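The Meeting That Could Have Been Shorter

By Euan Kerr

The workshop had been going for most of the morning when the sticky notes ran out. There had been a lot of them, in four colors, and they covered a whiteboard, a door and part of a window. Each one carried a word. "Trust" appeared several times. "Flow" had been written in capitals and underlined.

I was there as a guest of Zanetti, a consulting firm that will come to your workplace and, for a fee it asked me not to print, teach your staff to meet better. The client was Cluvside, a mid-sized insurance office where people had complained in the yearly survey that they spent too long in meetings. Management had listened, and put everyone in a meeting.

I should say that I am not neutral. I have sat through this kind of thing at three employers under three different names, and I have watched the laminated rules go up beside the coffee machine and then slide down behind it. But the market for fixing meetings keeps growing, and the people selling the fix keep telling me it works. I wanted to know what they meant by that.

A table, a laptop and a few printed cards are most of what you need to hold a meeting, and most of what you need to sell advice on holding one.
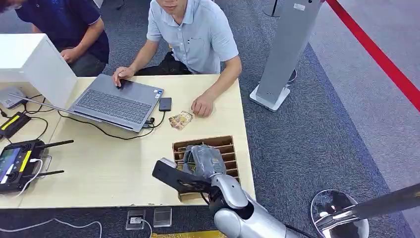 What the method says

Zanetti's program rests on nine rules. Some are plain good manners: start on time, say why you are there, let people finish. Others need a glossary. Rule six asks each person to "name their weather," so that a colleague with a late claims report can announce that she is partly cloudy before anyone asks where the report is.

The rules come with a score. After each meeting, everyone rates it out of ten on a phone app made by a company called Astska, and the numbers feed into a chart. When I asked how the score was tested, the trainer told me it had been built from "deep listening with clients." I asked if anyone had checked whether high-scoring meetings led to better decisions, or faster ones, or any decisions. She said that was a great question and wrote it on a sticky note.

The brochure claims that offices using the program win back 240 hours a year. It doesn't say whose hours. If that is for a whole department, it comes to very little per person, and I'd want to take off the two days everyone spent learning the rules. I wrote to Zanetti to ask. The answer, dated 2024-07-19, thanked me for my curiosity and attached the brochure.
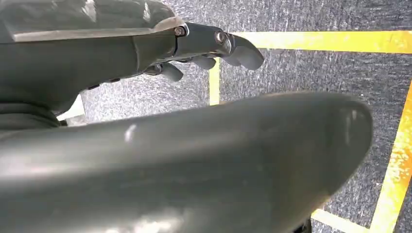 None of this makes the people who sell it crooks. The trainer plainly believed in what she was doing, and she was good in a room. By lunch the quieter staff were talking more than they had at nine, and a man from accounts told me he'd learned the names of two people he had been emailing for years. That's worth something. I just don't think it's what the invoice was for.

The man who counted

Esmaeil Ghaffari ran operations at a freight office for 11 years before he got tired of the subject and started studying it. He has no method and sells nothing, though he does have a spreadsheet, and he showed it to me with the pride other men keep for boats.

For one long stretch, beginning in January, he wrote down what each meeting he attended was supposed to decide and then what it did decide. In the great majority of cases the first column was blank. People had been invited to "touch base" or "sync up," and they had touched and synced and gone back to their desks.

"The ones with a question in the first column went fine," he told me. "Bad chairs, bad coffee, somebody's dog on the call – fine. The ones with nothing there were hopeless, and I don't think a nicer tone of voice would have helped."

He is careful about this. It was one office, he was the only person keeping score, and he admits he may have gone easy on the meetings he ran himself. I pressed him on that last point and he laughed and said I should ask his old team. I did ask two of them. One backed him up. The other said his meetings ran long because he kept stopping to write things down.

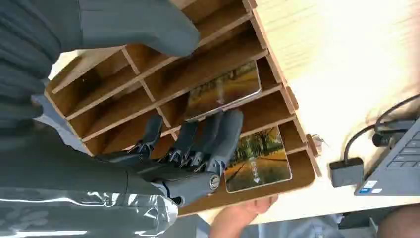

Still, it is a cheaper theory than the nine rules, and it has the advantage that you could find out if it was wrong. Write the question at the top of the invitation. If you can't think of one, don't send the invitation. See what happens over a few months. I put this to Zanetti's trainer, who said it was covered under rule two, "Arrive With Intention." Maybe so. I read rule two again on the train and could not find a question in it anywhere.

Cluvside has signed up for a second round, this time for managers. The staff survey won't be run again until the winter, so for now the only evidence is the app, where the average score has gone up. It went up in the first week, before most of the rules had been taught. A claims handler told me why she thought that was. The app keeps sending reminders until you rate the meeting, she said, and ten is the button nearest your thumb.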